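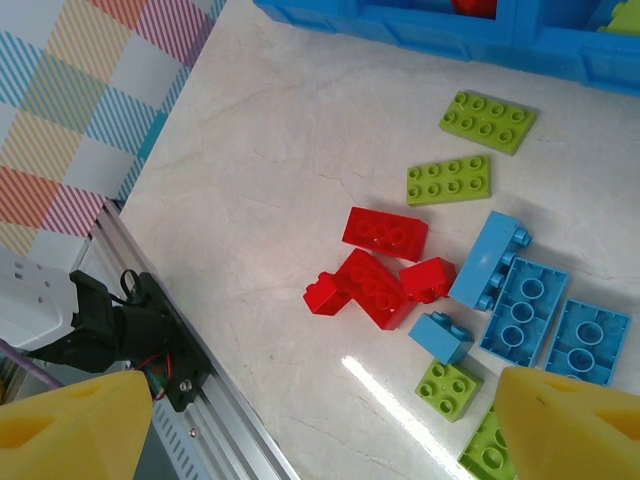

Bricks on the marble top, blue bin at the back.

I promised a money post back in May and then kept finding ways not to write it. Mostly that was embarrassment. The first budget I made for the brick sorting project was one page long, and half of that page was a list of things I thought would be cheap. So consider this a second try, with the receipts spread out next to my coffee.

If you're new to the blog: I run a small secondhand toy shop in Brolholm with a workshop behind it, and a lot of what comes through the door is mixed bricks. People bring them in by the tub. Sorting by color is dull work, and I wanted to see what it would take to get robot arms doing some of it in the evenings. I'm not an engineer. I can solder badly and follow instructions pretty well, and I have Wouter Peeters, who used to repair packaging machines and will come over if there's soup.

Wouter's first piece of advice was to stop looking at arms. I had spent weeks looking at arms! I had bookmarks sorted by reach and payload and a favorite I was a little bit in love with. He told me to put the table, the power, the lights, the cables and the spare parts on the page first, and see what was left. I ignored him for another month and then did exactly what he said.

So, the table. I had one already, with a marble-pattern top, and I wrote a zero next to it and felt clever. The top is shiny. Under the workshop lamp you get a big white streak right across it, and if you're planning to have a camera look at small plastic things, a streak like that is a nuisance. The zero became a line for a softer lamp, then a line for a second one, and then a note saying "matte mat??" that is still there with its question marks. If you're making your own list, go sit at the table at the time of day you plan to run the thing and just look at it for a while. I did mine at lunch, and the project runs after closing, so my notes were useless.

Then the bins. I wanted something with dividers so each color could have its own compartment, and I wanted the walls low enough that an arm could get over them without a lot of fancy planning. Plastic bins cost very little compared to anything with a motor in it, so buy more than one kind and keep whichever works. I was oddly stingy on this and ordered a single bin at a time, paying shipping on each one. Don't do that.

Fingers are where my budget went wrong the first time. I had put down a pair of fingers as part of the gripper, as if they were bolted on for life. They're closer to shoes. They wear, they get changed, you decide you want a different shape, you want the old shape back. Harner sells a finger set for $114, and my original plan had exactly none of those in it as spares. I now budget for 2 extra sets up front and keep them in a drawer with a label. Wouter thinks one is enough for a hobby project. He may be right, but he isn't the one standing there on a holiday weekend with a closed supplier.

Cables and small hardware deserve their own line too. Mine used to be called "misc" and it was the most expensive word on the page. Connectors, screws in lengths I didn't have, cable ties, a longer cable after the first cable was too short, sleeving to keep the wires from snagging on a rail. None of it hurts on the day you buy it. I went through the receipts and the small stuff came to $514, and I had to go for a walk.

Now the arms, finally. I got quotes from two places, Harner and Michiels, and they were so different in style that it took me an evening to compare them. Harner sends you a neat total and leaves you to find out what's missing. Michiels sends a long itemized thing where every bracket has its own row, and the total looks scary, but when I crossed off what I already owned it was the cheaper of the two for what I needed. What helped was making my own list first and pasting both quotes into it, row by row. The blank cells told me what to ask about. On the Harner side the blanks were power supplies, mounting plates and anything to do with returns.

Things I'd ask before paying anyone, in the order I wish I'd asked them:

What's in the box, down to the screws?
Can I buy one motor, or only a whole joint?
How long do parts take to arrive when they're out of stock?
Who pays shipping if it comes back?
Will this model still be sold next year?

The motor question matters a lot to me. A motor will go at some point, and if the only way to replace it is to buy half an arm, then the cheap arm has a pretty expensive future. Michiels sells them singly. Harner said they'd "look into it", and I put them down as a no.

About one arm or two. I went back and forth on this all through the winter. One arm can sort bricks. It picks up a brick, it drops it in a compartment, it goes back for the next. Two arms can hold something while pulling at it, and that matters with bricks, because people bring them in stuck together and flat plates are awful to get apart (my thumbnails can confirm). But a second arm doubles the spares and the power and the cables, and it also gives you something to bump into. My advice to a friend would be to leave room on the table and in the budget for the second one, buy the first, and live with it for a bit. I didn't follow that advice myself. I bought both together to save on shipping, and I'm still not sure the saving was real once I'd paid for the bigger power supply. 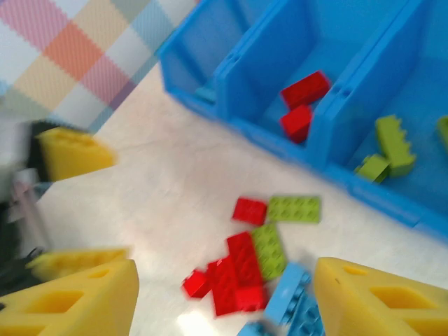 Should you buy the spare parts together with the arm, or wait until something breaks?

Buy the parts that wear, like fingers and cables, at the same time as the arm, and wait on the costly ones like motors unless the supplier is slow to ship.

On software I'll be short. I looked at a paid package called Boltik, which does the scheduling and logs and has a nice dashboard, and I liked it a lot in the trial. The monthly fee isn't terrible either. But a monthly fee on a project that has earned me nothing so far is a strange feeling, so for now it's on the page under "later" with a star. If the sorting gets steady enough that I'd want to leave it going while I do the shop's books, I'll pay for it. I'm also slow at learning new programs, and I know from the cash register that the first month of any subscription gets spent finding the settings menu.

The line I added last is time. I don't pay myself for this, so it took me ages to see why it should be on a budget at all. But there are 3 evenings a week I can give it, tops, and every part that arrives wrong eats one of them. Once I started writing the evenings down next to the dollars, some of my bargains looked pretty silly. The discount brackets took me two evenings with a file. I could have paid for the good ones and spent those evenings showing the arms how to deal with a flat green plate that's lying half on top of something else, which is the kind of thing I got into this for.

So the new sheet has these rows: table and light, bins, arms, power, fingers and spares, cables and hardware, shipping, software, evenings. Each row has a planned number, a real number, and a space for me to grumble in. The grumble column is the one I reread the most, to be fair. Wouter has asked for a soup row and I've added it.

Still undecided: the matte mat, a better lamp arm, and whether I want a stop button at each end of the table or just the one by the door. I'm leaning toward both ends. The buttons are going in the next order along with the sleeving, and I'll post the updated sheet when the invoice comes. If you've bought from Michiels and had to send something back, leave me a comment and tell me how it went, I'd love to know before I hit the button on that one!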